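Elura Apartments, Plambridge – Two-Bed Garden Flat
Ref: ELU 24

Self-catering / sleeps 4 / ground floor / parking on site

Two-bed flat at the quiet end of the Elura building, five minutes on foot from Plambridge station and ten from the river path. Own front door, own bit of garden. Suits couples, families, people here for work. Let by the night, min stay 2 nights, weekly rates on request.

At a glance
Bedrooms: 2 (one double, one twin)
Bathrooms: 1, shower over bath
Floor: ground, one small step at the door
Wi-Fi: free, all rooms
Parking: 1 space, no charge, height limit in the covered part so tell us if you have a van
Heating: gas central, timer in the hall cupboard
Pets: one dog by arrangement
Smoking: no, garden included

Living room
Sofa, two armchairs, TV with the usual channels. Sofa does NOT fold out, we get asked this a lot. Dining table seats four. Door straight on to the garden, sticks a bit in damp weather, lift the handle as you push.

Kitchen
Oven, hob, fridge with small freezer box, microwave, kettle, toaster, washing machine. No dishwasher. Plates, bowls, glasses, pans and cutlery for four, also a few sharp knives in the block. Tea, coffee and sugar to start you off. Milk if you ask by midday the day before. Bin bags under the sink – general waste goes in the green bin, recycling in the blue one round the side.

Bedrooms
Double at the back, looks on to the garden. Twin at the front, gets the morning sun and a little noise from the road before eight. Linen and towels included and changed once a week on longer stays. Spare blankets top of the wardrobe. Travel cot and high chair free, please book them as we only have the one of each across the building.

Bathroom
Bath with shower over, heated rail, shaver socket. Hairdryer is in the double bedroom not the bathroom. Non-slip mat on the back of the door.

Garden
Shared wall, private lawn, table and chairs out from April. Not fully fenced so keep dogs on a lead please.

Getting here
By train: Plambridge station, left out of the main exit, past the chemist, second right. Building is on the corner.
By car: come in by the ring road, ignore the sat nav if it sends you down Beaudoin Lane as its closed to through traffic at the bottom end.
By bus: the station stop is nearest. Evening service is thin, check before you set off.

Near by
Small supermarket, 2 minutes, open late
Beaudoin bakery, 4 minutes, shut by 3 most afternoons
Pellura swimming pool and gym, 10 minutes, day tickets at the desk, Elura guests get the members' price with their key card
River path and boat hire, 10 minutes
Plambridge market square, quarter of an hour

Arrival and leaving
Check in from 3pm. Check out by 10am. Late check-out to noon sometimes possible, ask the day before. Key safe by the front door, code is sent by text on the morning you arrive. If no code by lunchtime ring the office. Bags can be left in the office from 11am on the day you come and up to 5pm on the day you go.

Extras
Mid-stay clean – on request, priced per visit
Second parking space – subject to availabilty, not bookable in summer
Luggage storage – free
Bike store – free, bring your own lock

Deposit and cancelling
Refundable deposit of 100 per booking, taken by card two days before arrival, goes back within a week of leaving. Cancel up to 14 days ahead for a full refund. Inside 14 days we keep the first night. Inside 48 hours the full amount is due, unless we re-let, in which case you get back whatever we manage to take.

Whole building hire
All the Elura flats can be booked together for family parties, walking groups etc. From 3,000 per week, off season. Not for stag or hen parties sorry. Flats are handed over with a set of keys each and one bill at the end.

Please note
Water pressure drops a little first thing when everybody is up. Quiet hours 10pm to 7am. Mobile signal is good at the front, patchy at the back, Wi-Fi calling works fine.

To book
Use the enquiry form or ring the office, 9 to 5, and ask for Josée Dufour. Give the ref ELU 24, your dates, number of guests and whether you're bringing a dog. Replies same day if we get it before four. Dates are held for 24 hours without payment, after that they go back on the calender.

Prices and details checked 30 Apr 2024
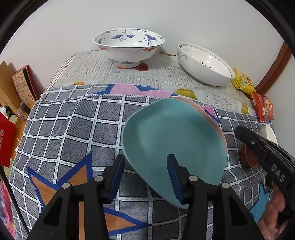

Teal and pink plates, star-patterned tablecloth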